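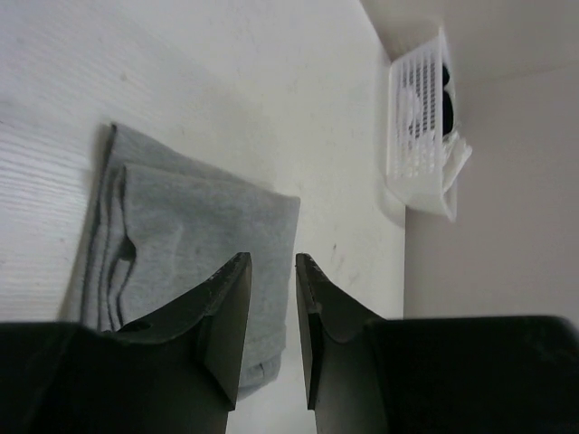 Photo: Goswood Household Notes

The linen cupboard at the Nandville house was reviewed in February, and the results were not encouraging. Towels, undershirts and cleaning cloths had been placed together on one shelf, and several items had not been unfolded in a long time. It was therefore decided that all gray cotton would be sorted again and folded to a single standard.

The standard is as follows. Each piece is laid flat, smoothed by hand from the center, and folded lengthwise. It is then folded across until it forms a rectangle that fits the shelf, which is 30 centimeters deep. Small creases are acceptable. The folded gray bundle on the white surface has one on its left side and would pass.

Folding is carried out on Wednesday, after breakfast, when the surface is free. Marks on a white top show very clearly, and the small dark smudges beside the cloth are to be wiped with a damp sponge before the next session.

Readers have asked about the shelf dividers. These were ordered from Tapsell in a set of 9 and remain satisfactory, although two were returned for a different width. The Skurketmont baskets previously recommended on this page are no longer used for linen. They now hold the winter scarves.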